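Wuston Community Boards > Money > Banking and Bills
Thread: Grorkska raising the minimum balance on basic checking?

marl_on_5th wrote:
Got a letter from Grorkska in with my April statement. Starting next month the basic checking account has a monthly fee unless you keep $3,000 across all your accounts with them. It used to be waived if you had any direct deposit at all. I've been with the Wuston branch a long time and I keep maybe half that in checking, because the rest goes to the mortgage, which is somewhere else.

Has anyone called and gotten them to waive it? The letter has a phone number but it just goes to the general line. I was on hold through lunch and gave up.

tollhouse wrote:
I got the same letter. Read the back. There's a paragraph that says the fee is also waived if you make ten debit card purchases in a statement cycle. It's in smaller type than the rest.

marl_on_5th wrote:
Thanks, I missed that. Does a bill payment count as a purchase?

tollhouse wrote:
Mine says "point of sale transactions that post within the cycle." I would read that as no for bill pay. The word to watch is post. If you buy gas on the last day it may not post until the next cycle and then it counts toward the next one.

pennyjar wrote:
I moved my checking to Claritz when the last fee change happened and haven't been sorry. No minimum. The switch took an evening, most of it sitting on the bed with the laptop and a list of every company that takes money out of my account. 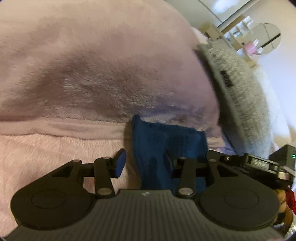

Switching night, blanket and all

The list was longer than I thought it would be. Water, electric, car insurance, the gym I don't go to, two magazines. If you do this, go back through a full year of statements and not just the last couple of months, or you'll miss the annual ones. I missed my domain name renewal and my AAA.

hank_r wrote:
Claritz doesn't have a branch within 36 miles of here, so that's fine if you never need a cashier's check. I needed one last year for a used truck and it would have been a half day of driving.

pennyjar wrote:
They mail them. Takes a few days. I agree that isn't any help if you're buying a truck this afternoon.

hank_r wrote:
Right, and the seller had two other people coming to look at it. I'm keeping Grorkska and doing the ten purchases. I buy coffee at the same place every morning, so it takes care of itself.

So_what_now wrote:
I don't think people should be rearranging how they shop to please a bank. If everybody just left they would drop the fee. They dropped the teller fee after a few months when people complained.

hank_r wrote:
They dropped the teller fee because they closed two of the teller windows. That isn't the same as listening.

tollhouse wrote:
Let's stay on the subject. Marl, one more thing. If you ever overdraw, the fee counts as a transaction too, and it can be the thing that pushes you under. That happened to my son. He had $2 in the account when the monthly fee came out, then got charged for being overdrawn by the bank's own fee. They refunded it when he went in, but he had to ask.

marl_on_5th wrote:
That's what I'm worried about. My balance gets thin right before payday. Is there a way to turn overdraft off?

tollhouse wrote:
For debit card purchases, yes. You have to have opted in for them to charge you on those, so ask them to opt you out. For checks and automatic payments it's different. Those can still be returned or paid with a fee, depending on the account. Ask for the fee schedule on paper.

ximena_ibarra wrote:
I help out with the budgeting group and we've had several people come in with this letter, so I wrote up what we've been telling them.
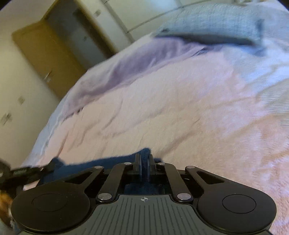

Wuston Money Matters Club -- Household Budgeting Group

First, find your cycle dates. They are at the top of the statement and they usually don't match the calendar month. The ten purchases have to land inside those dates.

Second, the $3,000 is a combined balance, so savings and CDs count along with checking. What we haven't been able to get a clear answer on is whether it means the average daily balance or the lowest balance on any day. The letter says "maintain," which could be either one. If you're close to the line, ask the branch to show you where it's written.

Third, if you decide to close the account, don't close it the same day you open the new one. Leave up to $200 in the old one for a full cycle and let the stragglers come through. Move your direct deposit first and wait until you see one paycheck arrive in the new account. Then move the automatic payments. Close the old one last, and get a letter saying it was closed at zero.

Ximena Ibarra

pennyjar wrote:
Agree with all of that except the waiting. I closed mine after ten days and had no trouble.

ximena_ibarra wrote:
Some people don't. We had one member whose old account was reopened by an insurance payment after she closed it, and she found out from a collections notice. I'd still wait the full cycle.

pennyjar wrote:
Fair enough. I didn't know they could reopen one.

So_what_now wrote:
Which is one more reason to leave, if you ask me.

hank_r wrote:
Any bank can do that. Check the agreement for Claritz, I bet it's in there.

pennyjar wrote:
Just looked. It is in there -- page 14.

marl_on_5th wrote:
Went by the branch this morning. For anyone else with the letter:

The balance is the average daily balance, not the lowest day. The woman at the desk printed the page for me. Bill pay does not count as a purchase, tollhouse was right. Returns don't cancel out a purchase, so if you buy something and take it back the purchase still counts. They opted me out of debit overdraft while I was sitting there and it took two minutes.

She also said there's a second account type with no minimum and no fee, but no paper checks. It isn't mentioned in the letter. I write one check a month, to the guy who mows, so I'm thinking about it.

tollhouse wrote:
Does the account number stay the same if you change over to that one?

marl_on_5th wrote:
Didn't ask. I'll call tomorrow after 9.

hank_r wrote:
Ask if you can still get a cashier's check with it too.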